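The great T-shirt fold (and other small joys)

2026-01-31

I have been itching to write this one up all month! Those of you who came over from my post about the sock drawer will know that I took against our old way of putting clothes away some time ago. Everything went into a pile, the pile went into a drawer, and then every morning the drawer got turned over like a compost heap. Well, no more. I have become a folder. A proper, slightly evangelical folder, and I'm having a lovely time.

It started with the shirts from the Uvmont fun run. We had a whole heap of them left over (people sign up in the sunshine and then it rains, you know how it goes) and they needed to go into storage until March, when the next lot of runners will want something to wear. I counted them as I went because I needed the number for the list: 261. That is an awful lot of T-shirts when they are all sitting in bags looking at you.

My first attempt was the way my gran did it, sleeves back, sides in, fold up from the bottom. Pretty, but they slid about terribly once I stacked them more than a few high. So I tried the long fold instead, and oh, what a difference.

You lay the shirt face down and smooth it from the collar outwards with flat hands. Then you bring one side in, past the middle, and tuck the sleeve back on itself. Same again with the other side, so you end up with a long, narrow strip. Press it flat and get the air out. After that you can fold it in thirds, or roll it, or simply leave it long if your box is that shape. I like to take hold of both ends and give the strip a gentle pull before the last fold – it takes out most of the creases, and it's very satisfying.

The table matters more than I expected. I had been doing all this on the bed, which is soft, so the shirt sinks and the folds go wandering off. A hard white table is a treat. You can line the cloth up with the near edge and see straight away if you've gone crooked, and bright colours show up beautifully against it.

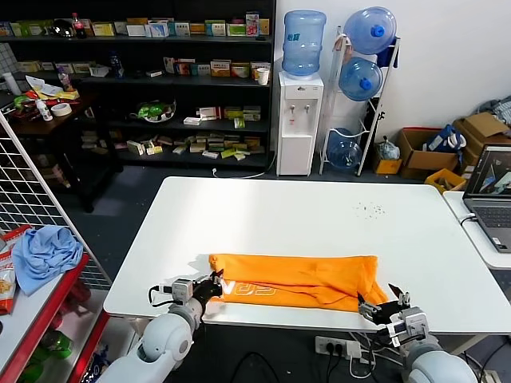 Orange one, folded long, at the front edge of the table.

I do love that orange! It cheers up a grey afternoon no end. The lettering is white, and I try to fold so that a bit of the print stays where I can see it, then I know which shirt I've got without opening it all out again. If you have a lot of plain ones this won't help you, but a scrap of masking tape on the pile with the size written on it works nearly as well.

A few other bits I have picked up along the way:

Wipe the table first. Crumbs get everywhere, and they do like to travel on cotton.

Fold straight from the line or the dryer if you can. I left one batch overnight and spent the next evening grumbling at it.

Don't fill a box to the brim. I'd rather use 2 boxes with a bit of room in each than one I have to kneel on. Cardboard is fine for a dry cupboard, and plastic crates are better if there's any chance of damp. Ours are a mixture of both, whatever was going spare.

Stand the shirts on their ends if the box is deep enough. Then you can flick through them like records in a shop – no more lifting off the top eight to reach the medium at the bottom.

I also treated myself to one of those folding boards from Kornico, the kind with the hinged flaps. It's good fun and the children down the road adore it, but for the long fold I'm quicker by hand. I've kept it for jumpers, which come out looking as if they belong in a shop window.

As for speed, my best so far is 9 seconds for one shirt, and I was very pleased with myself until I saw the next one, which looked like a dropped napkin. There's plenty of room for improvement. Next on the list is bedding, and I've had a request for fitted sheets, so I'm off to practise before I dare write a word about them. If you've got a method that works on a king size, please leave it in the comments. I'll try every single one!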